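Branch Machines Learn to Count Coins

Zurnico has spent three years on a part of banking that most customers see only as a slot in the wall. Its coin deposit unit, the Kalau, is now installed in 18 branches. It weighs each coin, reads the edge and credits the account before the customer leaves. 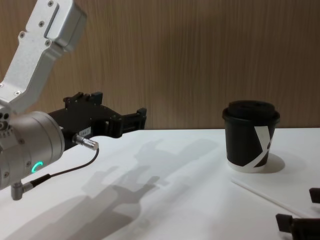
Sorting by alloy

Older counters sort by diameter alone. The Kalau adds an induction coil, which separates coins of similar size but different metal. Rejected pieces drop into a return tray – the account is not charged for them.

"Diameter gets you most of the way," says Josefina Ocampo, who leads hardware design. "Foreign coins and worn coins are the rest of the work."

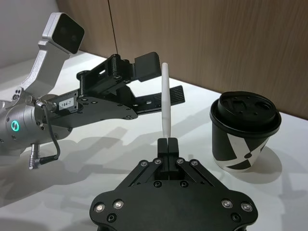
The unit holds 57 pounds of mixed coin before it locks the intake and sends a pickup request. Small retailers fill it fastest, mainly on Monday mornings. Branches without a night slot report fewer lockouts.

Settlement runs on Asance, the ledger software that the banks already used for checks. A deposit posts in 36 seconds if the line is up. If the line is down, the unit prints a receipt and holds the record in local memory.

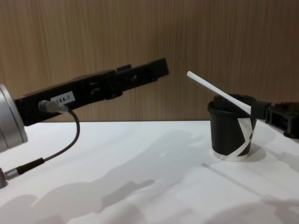
Silver arm and black gripper at a white tabletop.

Fees remain unsettled. Two banks charge business accounts by the bag, and one charges nothing below a monthly limit. Quyên Lò, a payments analyst, expects flat pricing by September.
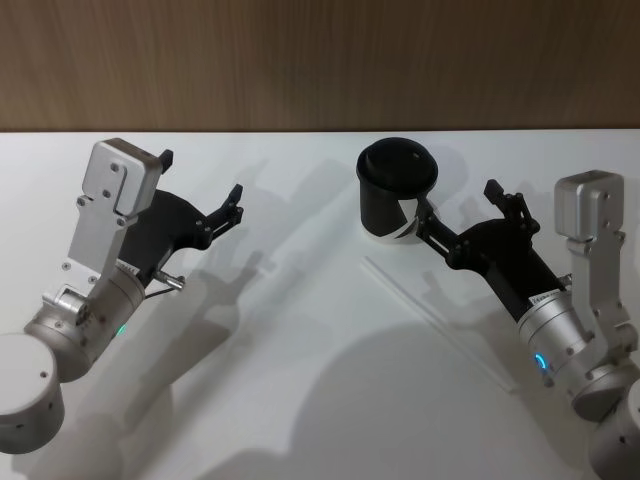 Two arms, one table.

The next version will accept rolled coin. Testing starts with a single branch.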